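Teltcombe open day: a look round the study rooms

Posted 12/21/19 by Alby Merrick

I went over to Teltcombe for the winter open day, mainly to see the study bedrooms that have been fitted out in the east block. My niece is looking at places for next year and couldn't get the day off, so I said I'd go and report back. This is a longer version of what I sent her.

Getting there

The bus from Dastgate drops you at the bottom of the hill. It is a ten-minute walk up, all on pavement. There is parking behind the main hall but it was full before the first talk, and the overflow field was closed after the rain. Sign-in was at a table inside the hall doors. You got a sticker, a plan of the site and a voucher for a hot drink.

The talk

Nia Kemeys, who runs the accommodation side, gave the welcome. She kept it short. The east block was built as offices and changed over to bedrooms in two stages, the second of which finished in March. The block is let by the term, with bills included. Internet is included too, and there is a socket in the wall as well as the wireless. Someone asked about noise from the road and she said the rooms at the back are quieter and you can put that on the form. Applications go in on paper or through the website. The form has 30 questions and I was told to allow an evening for it.

The rooms

We went round in groups, with Dayana Orozco leading ours. She is in her second year living in the block and answered most things without having to look anything up. The corridors are wide and plain. Doors are heavy and close themselves, which she said you get used to by the end of the first week.

Each room comes with a desk, a bed, a wardrobe and a chair. The desks were bought in for the second stage and come from a firm called Clurari. The older rooms on the ground floor still have the white office desks, and those are deeper but have nowhere to put anything underneath. I preferred the new ones. The top is a warm honey colour with the grain showing, the legs are black metal, and you get some storage below the top for bags or folders. It stands up close to the wall, so books can go at the back and leave the front clear for writing.

The rooms on show had been set out with the sort of things a student would bring. There was a mesh organiser for pens and bits, a few books in a pile, an old-style alarm clock with two bells, and headphones on a hook that clamps to the edge of the desk. I thought the hook was a good idea. My niece leaves hers on the floor. Dayana said you are allowed anything that clamps, but you can't screw into the desks or the walls, and sticky pads come out of the deposit if they take the paint off.

The walls are white throughout. The carpet is a dark green sort of colour with a texture to it and looked as if it would hide a fair amount. Lighting in the room is bright and I would still want a lamp for evenings.

The kitchens

One kitchen to five rooms. Two hobs, one large fridge, one small one, and a cupboard each with a lock you supply yourself. The one we saw was clean, although you would expect that on an open day. Bình Tiêu, who looks after the bookings desk, told us the ovens are being changed over Easter.

The café

The drinks voucher was for Ruggiero, the café by the hall. Tea was fine. The soup had run out by one o'clock. There was a queue for the toasties and only two people serving, so go early or bring sandwiches. I sat with a man called Þröstur Ladefoged who had come with his son and was mostly interested in where bicycles could be kept. (There is a covered rack behind the east block, and you need a fob.)

Costs

The rent for a back room is £982 for the term, with £30 for the fob and keys, which you get back. Front rooms are the same price. Payment is in two parts.

Overall I would put it on the list. The bathrooms are a bit dated and the hill would be hard work with shopping, but the rooms are a decent size and the desk is a proper one you could work at all day.

The desk in the east block
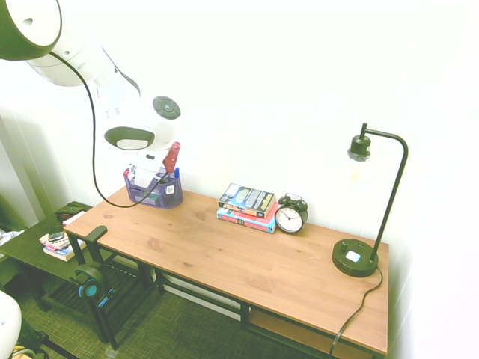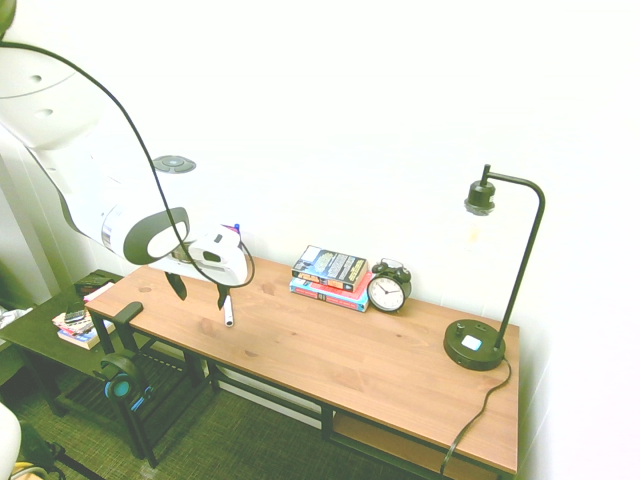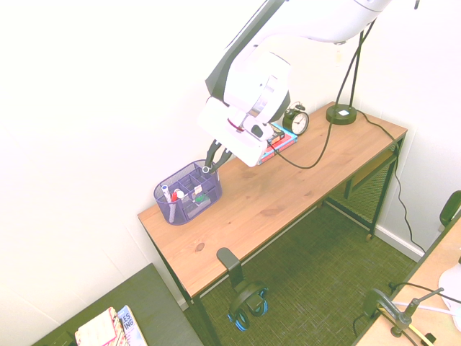 Can you bring your own desk if you don't like the one in the room?

You can ask, but the one supplied has to stay in the room and there isn't space for two. Dayana said most people who want something different just bring their own chair, and the office will take the original one away and store it free of charge.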